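Tunarby abre em setembro loja de louça e utensílios de mesa na antiga fábrica Grumora

COMUNICADO DE IMPRENSA
Para divulgação imediata

A Tunarby abre em setembro a sua primeira loja física. Louça, copos, talheres, têxteis de mesa. Portas abertas às 10h de domingo, entrada livre, café para quem chegar cedo. A loja ocupa a ala nascente da antiga fábrica Grumora, fechada durante anos e agora recuperada pelo ateliê Kuzmenko.

Até aqui a marca só vendia por catálogo e em feiras. Funcionou, mas os clientes pediam sempre o mesmo: pegar nas peças. Sentir o peso de uma travessa antes de a levar para casa. É essa a razão da loja, sem grandes mistérios.

O espaço tem 600 metros quadrados em piso único. Tectos altos, janelas originais viradas ao pátio, chão de cimento afagado. O ateliê Kuzmenko manteve as asnas de ferro e o portão de carga, que passa a ser a entrada principal. A antiga sala de pesagem recebe as oficinas e os pequenos eventos. Obra entregue dentro do prazo, faltam só os candeeiros do corredor (chegam esta semana, ao que nos garantem).

"Quis uma loja onde se possa pôr uma mesa do princípio ao fim, com calma, e voltar atrás se o prato não ligar com a toalha", afirma Miroslava Harasym, fundadora e directora da Tunarby. "As pessoas compram louça à pressa e depois vivem com ela vinte anos. Prefiro que demorem uma tarde."

No arranque estarão à venda 1000 referências. Grés, porcelana branca, vidro soprado e prensado, talheres em inox, guardanapos e toalhas de linho. A maior parte vem de oficinas pequenas com quem a marca já trabalhava no catálogo. Preços iguais aos do catálogo, sem excepção.

Novidade da estação: a linha Ristileo. Serviço de mesa em grés vidrado, 7 peças, desenhado de raiz para a abertura. Prato raso, prato fundo, prato de sobremesa, taça, travessa oval, molheira e jarro. Três cores, areia, verde-azeitona e um azul escuro que demorou meses a acertar no forno. Vende-se à peça ou em conjunto, e quem partir um prato daqui a uns anos pode repor, a Tunarby compromete-se a manter a linha em produçao.

O nome da colecção de vidro também tem história. Chama-se 1688, o número da porta da primeira oficina onde Miroslava Harasym trabalhou, ainda aprendiz. Copos de água, vinho tinto, vinho branco e um copo baixo para licor. Pé curto, boca larga, bons para lavar à mão sem medo. Vão à máquina, em programa suave.

Oficinas e eventos. Logo na semana de abertura começam as sessões de fim de tarde, às 18h30, na sala de pesagem. Temas já marcados: pôr a mesa para muita gente em pouco espaço, dobrar guardanapos de pano, cuidar de copos e de metal cromado, restaurar cerâmica lascada. Inscrição ao balcão ou por correio electrónico, lugares limitados, material incluído. As sessões de sábado de manhã são para famílias e pede-se que as crianças venham acompanhadas.
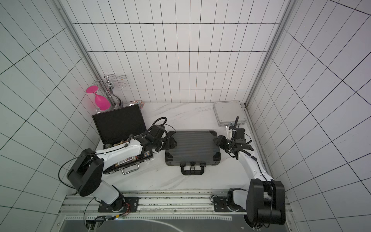

Haverá ainda um serviço de aluguer para festas. Pratos, copos e talheres para casamentos, baptizados, almoços de empresa. Levantamento na loja na véspera, devolução no dia seguinte até às 17h. A loiça volta por lavar, a lavagem está incluída no preço. Caução devolvida no acto, descontando apenas o que vier partido.

Para listas de casamento, atendimento com hora marcada. Uma pessoa da equipa acompanha o casal do início ao fim, guarda as escolhas em ficha e avisa os convidados do que ainda falta. As listas abertas pelo catálogo passam para a loja sem os clientes terem de fazer nada.

"Abrimos com a equipa que já cá estava e mais gente nova que formámos durante o verão", diz ainda Miroslava Harasym. "Toda a gente sabe embrulhar um copo. Parece pouco, mas passei um mês a insistir nisso."

Horário: terça a domingo, das 10h às 19h. Encerra à segunda. Estacionamento no pátio da fábrica, entrada pelo portão lateral. Acesso sem degraus em toda a loja. Cães são bem vindos, pela trela.

Visita para a imprensa na véspera da abertura, às 15h, com Miroslava Harasym e representantes do ateliê Kuzmenko. Pede-se confirmação de presença. Fotografias em alta resolução e ficha técnica da linha Ristileo disponiveis a pedido.

Sobre a Tunarby
Marca de artigos de mesa fundada por Miroslava Harasym. Venda por catálogo, em feiras e, a partir de setembro, em loja própria na antiga fábrica Grumora.

Contacto para a imprensa
Gabinete de comunicação da Tunarby
Antiga fábrica Grumora, ala nascente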